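Vastero Heated Underblanket (Single)
Set-up Guide, Section 3: Fitting, First Use and Storage
Revised 4 Nov 2025

Read Section 2 (Safety) before you start. The underblanket goes under the fitted sheet, directly on the mattress. The remainder of the bedding goes over the top as usual.

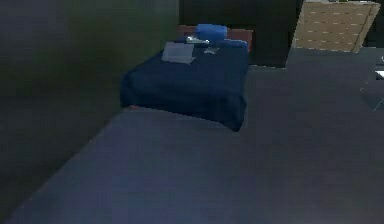
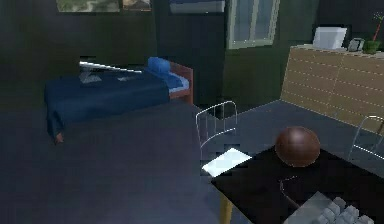
A single bed made up with a navy blanket and a blue pillow.

3.1 Before you start

Check that you have the underblanket, the hand controller with its mains lead, the storage bag and the warranty card. If anything is missing, contact the shop you bought it from. Do not use a controller from another model, even if the plug fits. Controllers from the older Vastero range have a grey connector and are not compatible.

The underblanket suits a standard single mattress. It must not be fitted to a water bed, a folding bed, an adjustable bed or a sofa bed with a hinged mattress. If you have a memory foam mattress or topper, check with the maker of the foam first. Some foams soften with heat and the maker may ask you to stay on the lower settings.

Caution: Do not use this product for an infant, or for anyone who cannot feel heat or work the controller without help.

3.2 Fitting the underblanket

1. Strip the bed down to the bare mattress. A mattress protector can stay on if it is thin and lies flat. Take off wool underlays and quilted toppers.

2. Lay the underblanket on the mattress with the printed label facing up. The connector goes at the head end. The body panel should start just below where the pillow sits.

3. Smooth it out from the centre towards the edges with flat hands. Feel for creases as you go. A crease under a sleeper can damage the element.

4. Pull the elasticised skirt down over each corner of the mattress, head end first. Lift each corner of the mattress and settle the skirt underneath. On a mattress less deep than the skirt there will be spare fabric. Tuck this under the mattress and never fold it back over the top.

5. Check that the connector sits clear of the pillow and is not pinched between the mattress and the headboard. Leave a gap wide enough for your hand.

6. Put the fitted sheet on, then the top sheet, blanket or doona.

Note: Heavy bedding holds heat in. If you use a thick doona as well as blankets, start one setting lower than you normally would.

3.3 Connecting the controller

1. Make sure the power point is switched off.

2. Push the controller plug into the connector until both side clips click. Tug it gently. If it comes away, push it in again.

3. Run the lead down beside the bed. Keep it out from under the mattress, off the bed slats and away from anywhere people walk. Do not wind it around the bedhead.

4. Place the controller where you can reach it lying down. A bedside table is fine. Don't leave it under the pillow or under the covers, as the built-in sensor needs open air to read correctly.

5. Plug into a wall power point and switch on. The display shows 0.

Caution: Do not use a power board that is already running a heater, and do not use a plug-in timer. The controller has its own timer (see 3.5).

3.4 First use

There may be a slight smell the first time the underblanket heats up. It comes from the finish on the fabric and should clear in one evening. Open a window if it bothers you.

1. Press the power button once. The display changes from 0 to 1.

2. Press the plus button to reach setting 3 and leave the bed made up, with nobody in it, until it feels warm through the sheet.

3. Run your hand over the whole surface. The warmth should be even across the body panel and a little stronger at the foot end. The edges have no element and stay cool.

4. Turn down to setting 1 before getting in. Setting 1 is the only one intended for all-night use.

If you find a hot spot, or a part of the body panel that stays cold, switch off at the wall and stop using the product. Keep the warranty card handy when you call.

3.5 Timer

Hold the clock button until the display flashes, then press plus to choose the number of hours. The controller shuts off at the end of that time and stays off until you press power again. After a blackout it also stays off - this is intended and is not a fault.

3.6 Washing

Brush off dust and treat small marks with a damp cloth first. For a full wash, unclip the controller, put the underblanket in a laundry bag and use a cold, gentle cycle with mild detergent. No bleach, no fabric softener. Dry it flat or over two lines, out of direct sun. Do not use pegs on the body panel. Don't tumble dry, iron or dry clean it, and never switch it on to dry it out.

The controller must not get wet. If it does, do not use it again.

3.7 Storage

Most households in southern states will pack the underblanket away well before December. Let it cool fully, then roll it loosely from the foot end and slide it into the storage bag with the connector on the outside of the roll. If you have to fold it, fold along different lines each year. Don't stack suitcases or other heavy things on top.

Before using it again, look over the fabric, the connector and the full length of the lead. Scorch marks, a loose clip or split insulation all mean it needs replacing. There are no parts inside that you can repair.

3.8 Error codes

E1: Controller not connected properly. Switch off at the wall, unclip, reconnect, switch on.

E2: Element fault. Stop using the underblanket and contact us.

E3: Controller too hot. Move it out from under bedding, let it cool and try again.

If the display stays blank, try the power point with a lamp before calling.

For help with fitting, write to Brenda Saavedra, Customer Support, Vastero, and include the batch code printed on the label next to the connector.

Section 4 covers the warranty and spare controllers.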